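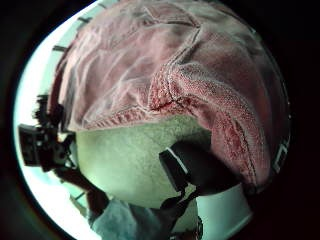 Towel folding, outdoors
Sep 5, 2018

Pink terry again. The hem is the thickest part and won't lie flat at the corner, so every fold ends in a small raspberry-coloured ear. Tried thirds, then halves. Halves are less bad. The corner is also starting to fray, and I'm told this is the good towel.

Label says 80 x 100. Laid against the rule it came to 94 on the long side, so six lost to the wash at Koivisto, or to whoever wrote the label.

Moving on to the pink cloth held up loose, with the glass building behind. It hangs in whatever folds it likes and takes no advice.

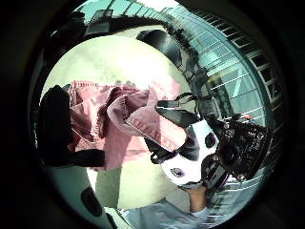
Nilmini Bepari says to stop fighting the hem and fold it to the inside first, as any hotel would. Saimi wants it in thirds regardless. Will try Nilmini's way on the green one.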